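Zernden Finger Pad Comparison, Fruit Set
README, last updated 27/03/2020

Recordings from a side-by-side trial of two finger pad types on hand-held two-finger grippers. The task is picking soft and round produce out of a lined tray on a household table. Maintained by Rangi Faulkner at Irovdale.

Pads compared
Trallura: moulded pad, textured face, used as supplied.
Cartwright: flat pad, softer, trimmed by us to fit the same finger.

Each pad type was run for 100 picks. Operators swapped after every 20 picks so that one person's habits didn't colour the result. A pick counts as good if the fruit clears the rim of the tray and is held for 5 seconds.

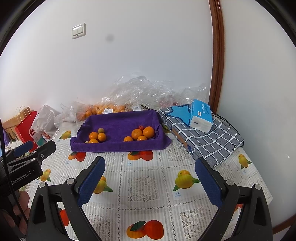 Oranges make up most of the set, with a few smaller fruit mixed in. The towel lining stays in for every run. It bunches up under the fingers, and we wanted that in the data. Fruit sitting close to the front rim is harder to reach with the fingers wide open, so those picks carry the tag rim in the notes column.

Files
picks.csv: one row per attempt, with pad type, operator code, outcome and notes.
video/: one clip per attempt, 30 frames per second.
calib/: lens calibration for the fisheye camera. Redone in December after the mount was changed.

Known problems
Timestamps in the first Cartwright session drift by over 100 ms. Use the frame index.
Operator code 5 is missing from some rows.
No force readings. Grip effort is the operator's own rating and shouldn't be compared between people.

Licence
Free for research use. Please cite as Zernden Fruit Set. Corrections go to Rangi.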